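Posted in March by the Retail Product Copy course team

Handout 4: Writing a listing for a wearable accessory

A listing for a strap, band or case has to answer the fit question first. Put the compatible models and the wrist range in the opening line. Our practice listing is the Flovo strap sold by Lancombe, item 821. 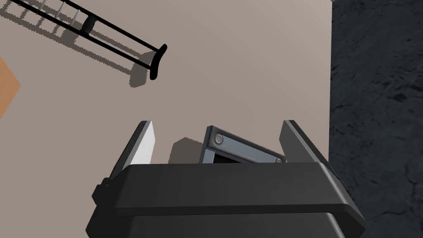 Material and closure come next. Name the clasp type, then say whether the buyer needs a tool to change it. Leave gift wording for the end, and list what comes in the box.

For next time: rewrite the Hendent listing in 20 words or fewer. Bring a printed copy.

Retail Product Copy, course handouts. All rights reserved. Contact | Back to top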